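How a Story Character Ends Up on a Mug

Hercombe Museum of Everyday Objects
Learning pages for ages 8 to 11
Text by Yara Hourani

14 shares | 3 comments

Many homes have at least one object with a character on it. It may be a mug with a dragon for a handle, a pair of slippers shaped like a spaceship, or a cookie jar that looks like a robot. Objects of this kind are called merchandise. The word has an older meaning, "things for sale," but today people often use it for goods that are connected to a movie, a book, a game, or a television show.

These pages explain how merchandise is planned, made, and checked before it reaches a store. Words printed in capital letters are explained in the word list near the end.

Who owns a character?

A character begins as an idea. Once a person has drawn the character or written a story about it, the law in most countries gives that person certain rights. One of these is called COPYRIGHT. It means that other people may not copy the drawing or the story and sell it without permission.

Sometimes the rights belong to the artist. Sometimes they belong to a company that paid the artist to do the work. The owner may also register the character's name or symbol as a TRADEMARK, so that shoppers can tell who stands behind a product.

In the museum's collection there is a group of objects showing Kanero, a fox who travels between moons in a teapot. Kanero was created by the illustrator Vlasta Rusnák for a series of picture books. She drew the fox in pencil on the back of an envelope, and that envelope is now kept in a drawer in our paper store, where the light cannot fade it. We will use Kanero to show what happens next.

Asking for permission

The company that makes a mug is usually a different company from the one that owns the character. The mug company has to ask the owner for a LICENSE. A license is a written agreement. It says what may be made, how many may be made, where they may be sold, and for how long.

The mug company pays for this. Often it pays a small part of the price of every mug it sells. That payment is called a ROYALTY. If a mug costs ten dollars and the royalty is fifty cents, the owner receives fifty cents each time a mug is sold. The store, the factory, and the delivery company must all be paid from what remains.

The license for the Kanero mug was held by a housewares firm named Colludeo. It allowed the firm to make 3000 mugs. When those were sold, the firm had to ask again.

Drawing the object

A picture in a book is flat. A mug is round and has to hold hot liquid. A product designer works out how to turn one into the other.

The designer has many questions to answer. Will the ears break off in the sink? Is there room for four fingers in the handle? Can a person drink from it without a nose or a tail getting in the way? A shape that looks charming on paper may be very awkward to hold.

The first drawings for the Kanero mug gave the fox a long tail that curled over the top. Trinidad Navarro, who designed it, tested the idea with a model made of clay. Each time she lifted the model to her mouth, the tail touched her cheek. She moved the tail to the side and it became the handle.

Designers also have a book of rules to follow, known as a STYLE GUIDE. It is prepared by the owner of the character. It lists the exact colors to be used and shows the character from the front, the side, and the back. The guide for Kanero says that the fox has three whiskers on each side and never wears shoes.

Making a sample

Before a factory makes a large number of anything, it makes one. This first object is called a sample or a PROTOTYPE. It may be carved by hand, shaped in clay, or built up in thin layers by a 3D printer.

The sample is sent to the owner of the character, who looks at it closely and writes down anything that should be changed. The eyes may be too far apart. The orange may be too red. It is common for a sample to go back and forth several times. Vlasta Rusnák returned the first Kanero sample with a note that read, "He looks worried. He should look curious." The eyebrows were raised a little, and she signed the form.

From one to many

When the sample has been approved, the factory prepares a MOLD. A mold is a hollow shape. Soft or liquid material goes in, becomes hard, and comes out with the same shape every time.

Different materials call for different kinds of mold. Pottery mugs can be made with liquid clay, called slip, poured into plaster. The plaster draws water out of the clay, and a firm layer forms against the wall of the mold. The extra slip is poured away. Plastic toys are usually made by pushing melted plastic into a metal mold under great pressure. Metal molds are expensive, but they can be used a very large number of times.

A pottery mug is then dried, fired in a very hot oven called a kiln, covered with glaze, and fired again. Color may be painted by hand or added with a printed sheet called a decal, which slides onto the surface when it has been soaked in water.
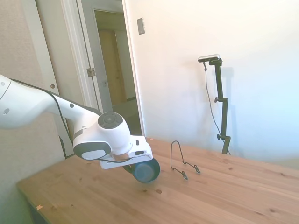 Is it safe?

Every product has to follow safety rules, and the rules depend on what the product is for. A mug must not let harmful substances pass into a drink. A toy for a very young child must not have small parts that could be swallowed. A costume should not catch fire easily. A nightlight must not become too hot to touch.

Testing is carried out in a laboratory. Toys are dropped, pulled, twisted, and squeezed. Mugs are filled with a mild acid and left to stand, and the liquid is then examined. If a product fails, it cannot be sold until the problem has been put right.

Shoppers can look for information on the label or the box. It should tell you who made the product and may give a suggested age. The age has to do with safety. It does not tell you how clever a person needs to be to enjoy the toy.

Why are some objects worth more later?

Most merchandise is used, worn out, and thrown away. Some of it becomes COLLECTIBLE, meaning that people look for it years afterward and may pay more than the first price.

This can happen when few were made, when many were broken, or when people remember a story fondly from childhood. Of the 3000 Kanero mugs allowed by the license, 2685 were finished before the mold wore down. A smaller set of 1000 egg cups followed in July of the next year. The egg cups are easier to find now. Our curator, Marcela Baláž, believes that families kept them in the back of the cupboard and seldom used them.

No one can be sure which objects will become collectible. It is sensible to choose a thing for its usefulness or because you like it.

Real or copied?

An object made without a license is called a COUNTERFEIT or a fake. Fakes may be poorly made, and they may never have been tested for safety. The artist receives nothing when one is sold.

Look carefully at the following:
- The name of the maker, usually on the base, the tag, or the box
- The copyright sign, a small letter c inside a circle
- Spelling mistakes on the packaging
- Colors that do not match the book or the movie
- A price that seems far too low

A missing sign does not always mean that an object is fake. Old stickers fall off and boxes are lost. Ask an adult to help you if you are unsure.

Something to try

Choose a character that you have made up yourself. Draw it from the front, the side, and the back. Next, choose an object from your kitchen, such as a spoon rest, a salt shaker, or a cookie cutter. Draw the object so that it looks like your character and still does its job. Write a style guide of five rules. Then give the rules to a friend, without the drawings, and ask the friend to draw the character from them.

Word list

COLLECTIBLE: an object that people search for and keep.
COPYRIGHT: the right to decide who may copy a work.
COUNTERFEIT: a copy made and sold without permission.
LICENSE: a written agreement that gives permission.
MOLD: a hollow form used to shape a material.
PROTOTYPE: an early version made for testing.
ROYALTY: money paid to an owner for each item sold.
STYLE GUIDE: rules for showing a character correctly.
TRADEMARK: a name or sign that belongs to a business.

For teachers and families

The Kanero objects are on display in the Štěpánek Room on the second floor. School groups may handle one mug and one egg cup during a guided visit. Requests should be sent to Todor Kovačević in the Learning Office. Please state the age of the group and any access needs.

Page last reviewed 4/9/26

© Hercombe Museum of Everyday Objects | Contact the Learning Office | Back to top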